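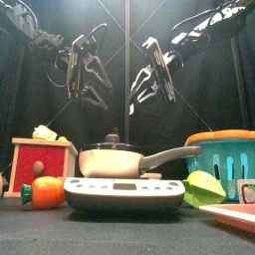

Section 6 covers recording demonstrations on the Barnitz two-arm bench with the Jultedetti recorder. It assumes the arms have been calibrated and the bench is powered. Every episode starts from the ready pose: both grippers above the table, fingers open, facing each other over the cooktop, with the pan on the cooktop and its lid on. The cable at each wrist should arc freely over the top of the joint. An episode that starts from any other pose is rejected at upload, whatever happens later in it.

## 6.1 Before recording

1. Confirm that the backdrop is closed behind the table. Daylight at the edges changes the exposure of both cameras between morning and afternoon sessions.
2. Open Jultedetti and select the bench name. The default is the last bench used, including by other operators.
3. Load the task sheet. The pan-and-lid family is sheet 462.
4. Enter operator initials. Do not leave the previous operator's initials in the field.
5. Start both camera streams and wait for the status line to read READY. If it reads DRIFT, repeat the camera check in Section 2.

**Note:** Sheet 462 replaces the March sheet. Episodes recorded under the March sheet remain valid and do not need to be repeated.

## 6.2 Laying out the objects

The sheet names the objects that take part in the task. All other objects are distractors. The cooktop stays between the two arms; everything else may move.

1. Place the task objects first. Each must be within reach of the arm that the sheet assigns to it.
2. Place the distractors. Vary their position and orientation from one episode to the next. Lay food items on their sides as well as upright.
3. Keep the space directly in front of the cooktop clear if the sheet calls for a two-handed lift.
4. Press **Snapshot**. The recorder stores the layout and compares it with earlier layouts in the session.

If the recorder reports SIMILAR, move at least two distractors and press **Snapshot** again. Small shifts will not clear the message.
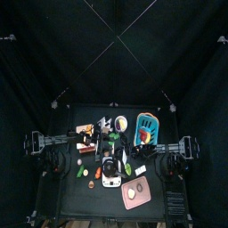 Crowded layouts are recorded in the same way as sparse ones, but tag them `dense` before the first episode. The tag cannot be added after upload. Do not use a dense layout until the operator has completed seven accepted episodes on a sparse one.

**Caution:** Keep hands off the table while the arms are enabled. To move an object, press **Hold**, wait for the tone, and only then reach in.

## 6.3 Recording an episode

1. Take both leader handles and squeeze once to engage. The arms follow from this point.
2. Press the left pedal to start recording.
3. Remain still for 2 seconds. The trainer uses this interval as the start-state reference.
4. Perform the task at an even pace. Move one arm at a time unless the sheet says otherwise.
5. On completion, open both grippers and return to the ready pose.
6. Press the left pedal again to stop.
7. Mark the episode **Success**, **Recovered** or **Fail**.

Use **Recovered** when an object was dropped or missed and the task was then completed without outside help. These episodes are kept and trained on. Do not discard them to improve the session score.

Use **Fail** when the task was not completed, or when anyone touched an object during recording. Failed episodes are stored separately and can be used to train the success detector.

**Caution:** If a wrist cable catches on an object or on the other arm, press **Hold** at once. Do not pull it free by moving the leader handle.

## 6.4 Common faults

| Message | Cause | Action |
|---|---|---|
| `LAG` | Leader and follower out of step | Release both handles, re-engage |
| `GAP` | Frames missing from one camera | Mark Fail, restart the stream |
| `POSE` | Start pose outside limits | Return both arms to ready, record again |
| `SHEET` | Task sheet out of date | Reload from the Jibrin server |

If `GAP` appears more than once in a session, stop recording and check the camera connectors before continuing.

## 6.5 Closing the session

1. Press **Park** and wait until both arms have stopped.
2. Review the first and last episodes at normal speed.
3. Upload to Jibrin. Leave the recorder open until the count on the server matches the local count.
4. Return the loose objects to the storage bin for that bench.

Sessions not uploaded by Friday are held over to the next training run. Requests to delete or relabel uploaded episodes go to Ese Nwachukwu at the Clerkimham office, with the session number and the episode numbers affected.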